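Guia do Arquivo Provton — Secção 4: Digitalizar e catalogar fotografias de família

Esta secção aplica-se a fotografias em papel, negativos e postais entregues por famílias para integrar uma coleção de história oral ou de memória local. Antes de começar, confirme que a ficha de entrega (Secção 3) está preenchida e assinada. Sem ficha, o material não deve ser aberto.

4.1 Preparar o lote

1. Lave e seque bem as mãos. Use luvas de nitrilo para negativos e provas brilhantes.
2. Retire as fotografias do envelope ou do álbum pela ordem em que se encontram e mantenha essa ordem até ao fim do trabalho.
3. Se uma fotografia estiver colada à página, não a force. Digitalize a página inteira.
4. Escreva o número do lote, a lápis, na pasta de acondicionamento. Nunca escreva na fotografia.

CUIDADO: Clipes, elásticos e fita adesiva devem ser retirados só depois de registada a sua posição. Em alguns casos indicam que duas imagens foram guardadas juntas de propósito.

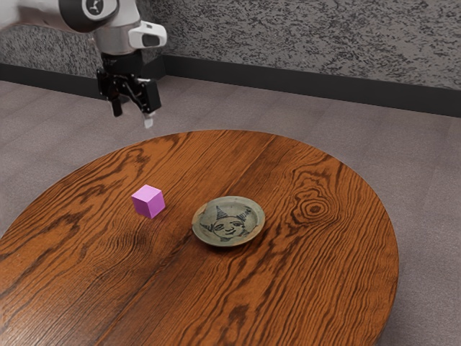
Unden, 18 de maio de 2022

Os valores indicados abaixo substituem os da versão anterior do guia. Os lotes já concluídos não precisam de ser refeitos.

4.2 Digitalizar

1. Limpe o vidro do digitalizador com um pano de microfibra seco.
2. Selecione o perfil Hokberg no menu Captura. O perfil desativa a correção automática de cor e a remoção de riscos.
3. Coloque a fotografia com a face para baixo, deixando uma margem visível dos quatro lados.
4. Digitalize a frente e, de seguida, o verso, mesmo que o verso pareça estar em branco.
5. Guarde o ficheiro em TIFF. A cópia em JPEG para consulta é criada pelo programa, com qualidade 92.
6. Verifique a imagem a 100% antes de passar à seguinte.

Nota: Cada lote aceita no máximo 25 fotografias. Se o álbum tiver mais, divida-o em lotes consecutivos e repita o código da família em todos.

4.3 Registar pessoas e lugares

1. Abra a ficha de catálogo e preencha o campo Pessoas da esquerda para a direita. Se houver várias filas, comece pela da frente.
2. Transcreva os nomes tal como surgem no verso, com a grafia original. As variantes (transliterações, nomes de casada, diminutivos) vão para o campo Outras formas.
3. No campo Lugar, indique primeiro o nome usado à época e depois o nome atual.
4. No campo Data, use parênteses retos quando a data for deduzida — por exemplo, a partir do carimbo do estúdio ou do depoimento de um familiar.
5. Quando uma pessoa não estiver identificada, escreva «não identificado». Não deixe o campo vazio.

CUIDADO: Não deduza a nacionalidade, a religião ou o parentesco a partir da aparência ou da roupa. Registe apenas o que consta do verso, da ficha de entrega ou da entrevista. 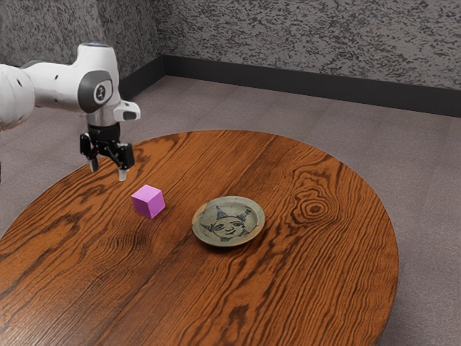 A legenda pública é redigida depois de fechada a ficha. Deve ter uma ou duas frases, no presente, e não pode conter informação que falte no catálogo. Se a família pediu reserva de nomes, assinale a opção Restrito antes de gravar — a legenda passa a mostrar apenas o lugar e a data.

4.4 Enviar para o servidor

1. Escolha Ficheiro > Enviar lote.
2. Selecione o servidor Yap.
3. Aguarde a mensagem «Lote recebido». Não feche o programa durante o envio.
4. Anote o número de receção na pasta de acondicionamento.

Nota: Se surgir o erro 34, há pelo menos uma frente sem verso associado. Volte ao ponto 4.2, passo 4, digitalize o verso em falta e repita o envio.

Os originais são devolvidos à família no mesmo envelope em que foram entregues. Os lotes sem contacto válido ficam em depósito até julho, altura em que a lista é revista. Para devoluções, consulte a Secção 5.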